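Section 11. Setting Up Shared Phones for Front Desk Use

This section applies to phones issued from the Ruvine shared pool. Personal phones are covered in Section 30. Read all the steps before starting, and allow enough time to finish one phone before opening the next.

11.1 Before you begin

1. Confirm that the desk has an active Dusell account. Accounts are opened by Horacio Carrasco, extension 276.
2. Connect the phone to its charger and leave it connected until setup is complete.
3. Write the asset number in the desk register. Do not write it on the phone. 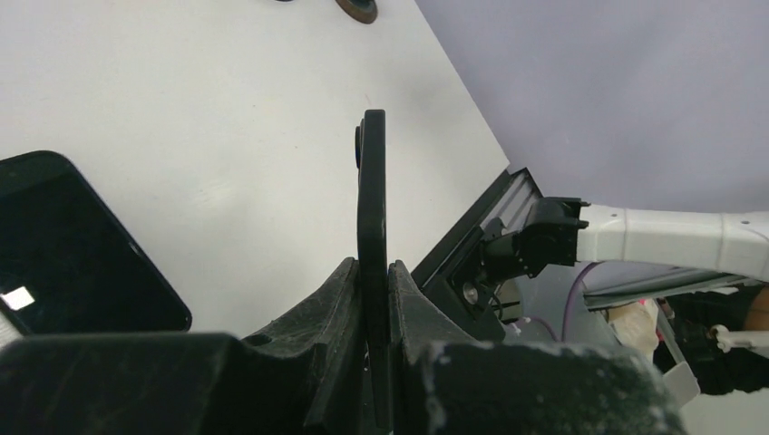

4. Turn the phone on and select the language and region. Skip any offer to copy data from an older device.
5. Join the network named Erkov Staff. The guest network blocks enrollment and must not be used.

Note: If the phone asks for a previous owner's account, stop. Return it to Octavio Daza, who will arrange for the lock to be released.

11.2 Enrolling the phone

1. Open the Dusell app and choose Add Shared Device.
2. Enter the site code, 2397, and the desk name exactly as it appears in the register.
3. Set a six-digit passcode. Birthdays, repeated digits and the site code are not permitted.
4. Wait for the message "Enrollment complete." The phone may restart during this step – do not hold down the power button.

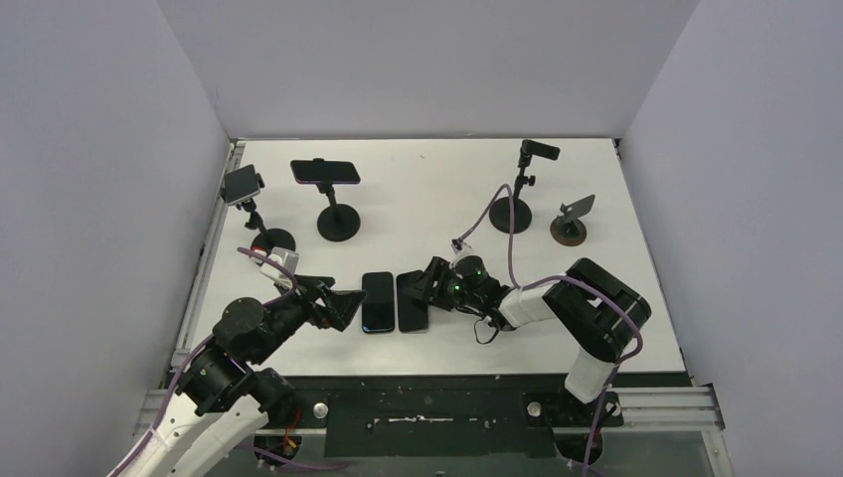 5. Sign in to the visitor log and send a test entry. Delete the entry once it appears on the desk computer.
6. Set the screen to lock after 30 seconds.

Caution: A shared phone must never be signed in to a personal email account. Messages may remain on the phone after the user has signed out.

11.3 Inspection at handover

The outgoing and incoming desk leads inspect each phone together. Check the glass, the charging port and the camera lenses, and record any damage before signing. Cases are to be removed for the inspection and put back afterward.

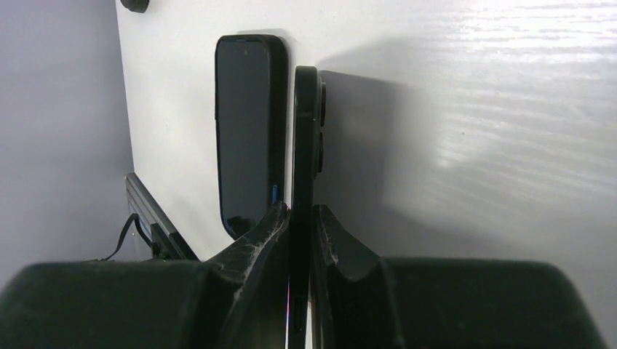
Phone held upright, edge view. The raised camera housings are on the right.

Clean the phone with a dry, lint-free cloth. Sprays and paper towels are not to be used. Damaged phones go back to Otakar Sýkora with a completed repair slip.

11.4 Monthly check

1. On the first Saturday of the month, sign out of all apps on every shared phone at the desk.
2. Install any pending updates, one phone at a time.
3. Compare each asset number with the register.
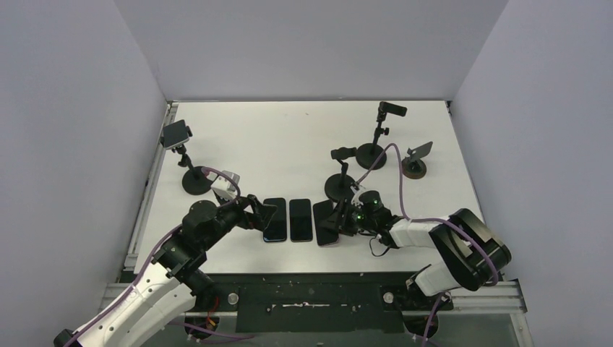

Phones laid flat, side by side.

4. Sign in again and confirm that the visitor log opens.
5. Send the signed check sheet to Amândio Morais.

A missing phone must be reported the same day, including on weekends. See Section 12 for the remote lock procedure.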